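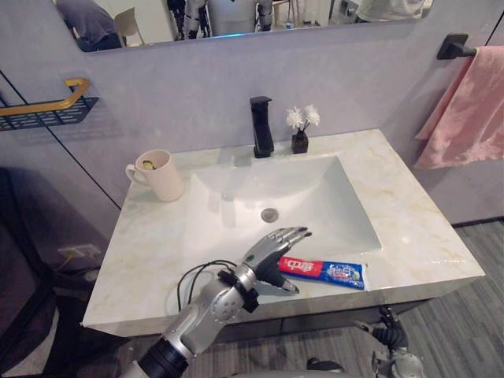

Home | Fixtures | Guides | Fan Forum | Contact

How to get an away ticket for a Nidholm match

Last updated: 11/06/2024

Away tickets at Nidholm are sold by the club and not by the host ground, and the process is different from buying a home seat. The steps below cover league matches. Cup games use the same account, but the dates are often announced with only a few days' notice.

1. Set up a supporter number

You need a supporter number before you can buy any away ticket. Go to the ticket office page, choose "New supporter" and fill in your name, address and date of birth. The number comes by email. If you had a season ticket in the past you already have one - look on the back of the old card and ask for a password reset.

Each adult needs their own number. Children under 16 can be added to a parent's account.

2. Check how many points you have

Every away match you buy a ticket for adds points to your account. They decide which day you can buy. Points from last season carry over until the end of June and are then cut in half.

Your total is shown under "My history." If a match is missing, email the ticket office with the order number before the next sale opens. They will not change a total while a sale is running.

3. Find out the allocation

The host club sets the number of seats. Fandau usually gives us 400, all behind the goal at the river end. Utport gives more, but part of that section has a poor view of the near corner. The allocation is posted on the match page along with the price and the points needed for each day of the sale.

4. Buy on your day

Log in before the sale starts and go straight to the match page. You can buy 2 tickets per order, and both must be linked to a supporter number with enough points. To sit with friends, link their accounts first under "Friends and family." Linking can take an hour to show up, so do it the night before.

Tickets are held in the basket for a short time. Have your bank card with you, and don't refresh the page during payment.

5. Get the ticket

Most grounds now take phone tickets. Fandau still uses paper, which is mailed out or can be picked up at the Tóth Stand window. Bring photo ID for pickup.

If you can't go

Return the ticket through your account up to the day before the match. You get the money back, less a small fee, but you lose the points. Passing it to someone else is allowed if they have a supporter number - use the "Transfer" button and don't just hand it over.

Guide by Samina Malik

Related guides
Away travel: coach times and pickup points
Parking near the ground at Utport
How the cup draw works
Season ticket renewal: what to do if your card has expired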